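May 28, 2019

Paste notebook, continued from the October batch. Khôi Mạc asked me to write this one out properly so that whoever opens the cupboard next doesn't have to guess, and I'm happy to, though I do tend to go on when the subject is starch.

We made two pots this morning, wheat starch and rice starch, both for lining the torn maps from the Nativier boxes. The wheat was one part starch to 5 parts water by volume, soaked overnight, then cooked slowly with a wooden spoon going the whole time. It looked like nothing at all for ages (I had nearly given up on it!) and then it went glossy and heavy in the space of a minute, the way it does. I kept it on low well past that point. Last fall we pulled it too early and the paste was gritty under the brush.

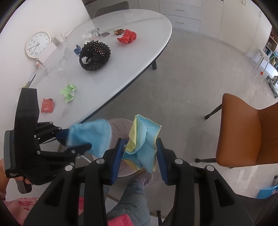 Paper and Book Repair, Mindora Workshop

The rice paste is lovely stuff, smoother and whiter, but it doesn't grab as fast. Khôi likes it for thin tissue and I'm coming around to his side. We pushed both through the horsehair strainer 3 times, and the wheat could have stood one more pass. I'd forgotten how much your wrist feels it the next day.

Test strips: kozo tissue onto scraps of old ledger paper, brushed out from the middle, then under felt and a board. Peeled one of each after lunch, too soon really, but I was curious. The wheat strip held and took a little of the ledger surface with it. The rice strip lifted almost clean at one corner and held everywhere else. I've left the rest under weight and will look again tomorrow before saying anything firmer.

12 shares

One thing I keep meaning to put down. The Zallerico brush sheds when it's new, so please soak it and comb it through before it goes anywhere near a map. I picked hairs out of the first strip with tweezers and said a few words I won't record. The older brush, the one with string around the handle, is still the better of the two.

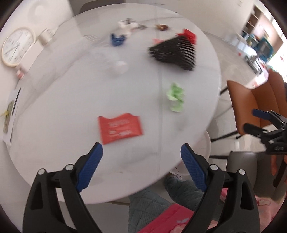 The round table, with a red wrapper on it.

Leftover paste is in the two lidded jars on the bottom shelf of the fridge, under cold water. Change the water every morning, and if it smells sour just throw it out, starch is cheap. Tôn's tissue order hasn't come yet, so go easy on the thin kozo until it does. Map 108 is next, the one with the split running through the river, and I'd like Khôi beside me when we turn it over.

2 comments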